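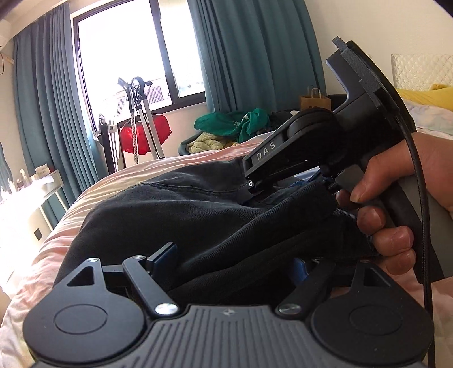
September 30, 2026

I finally sang the whole thing through from memory! All four movements, no score, standing in the kitchen with the kettle going, and I only lost my way once, in that horrible bit in the third where the altos come in on the wrong side of the beat and you have to pretend you can't hear them. I'm so happy I could ring somebody up, but it's past ten and Bukola goes to bed with the chickens.

So, rehearsal. We were in the upper hall at Grirnska again, and it's a much better room than the school gym. The sound goes up and stays there for a moment before it comes back to you. Arturo had us start with the ending, which annoyed the basses (they like to warm up on something low and slow), but I loved it. You walk in from the street with your coat half off and straight away you're singing the loudest, brightest page in the book. My ears were ringing by the break.

Eilif has moved up to sit behind me. I wasn't sure about having a second tenor that close, but he's so steady on pitch that it's like leaning on a wall. When he breathes, I breathe. We got through the long phrase at the bottom of the page in one go, both of us purple, and he tapped me on the shoulder afterward with his pencil. I don't think he has said more than ten words to me since I joined, so I'm counting that as a speech.

Things Arturo said that I want to remember:

Don't swell on the last note. Everybody swells on the last note.

The word is the rhythm. If the consonants are late, the whole row is late.

Look up before the key change, all of you, please, I am begging.

He also said the second movement should feel like walking downstairs in the dark in a house you know well. I've been thinking about that all evening. I tried it on my own stairs when I got home, humming, lights off, and I really do see what he means. Your foot knows. You don't grab for the next step, you let it arrive. I went up and down until the neighbor's dog started barking.
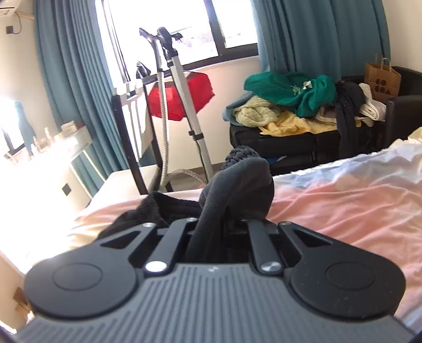
The concert is getting closer and I still have to sort out tickets. The hall seats 546, which sounded ridiculous to me in August, and Kuldeep told us at the break that 176 have gone already with hardly any posters up. I want Mom in the middle, far enough back that she gets the blend and doesn't spend the whole night watching my mouth. She'll wave. She has waved at every single thing I've ever been in, including the one where I was a tree.

Fatos brought his new recording of the Wellisik choir and let me borrow it. I've had it on twice since supper. They take the opening so much slower than we do! At first I thought something was wrong with the player. Then the sopranos come in from nowhere, so soft you're not certain they've started, and I got goosebumps right down to my wrists. I'd never dare suggest it to Arturo, who likes everything at a brisk trot, but I might leave the disc lying near the piano and see what happens.

I keep thinking how close I came to not doing this. I had the audition form on the fridge for most of the summer, under the pizza menu, and I told everyone I was too old to learn to read music properly. Well, I'm slow, but I can do it. Tonight I sight-read a page of the Ljungberg carol that we'd never looked at before and came out the other end on the same note as everybody else. A year ago that page would have looked like ants to me. I drew a little star in the corner of it, which is a childish thing to do to a borrowed score, so I'll have to rub it out before I hand it back.

To work on before next time: the German vowels on page nine (mine are far too wide, Bukola says I sound like I'm at the dentist), the tenor entry after the long rest, and breathing lower. Also buy a new pencil, a soft one. And ask Eilif where he gets those throat lozenges in the green tin, they smell wonderful.

Throat a bit scratchy now, probably from the stairs. Tea with honey, then one more listen to the slow opening, very quietly, and bed.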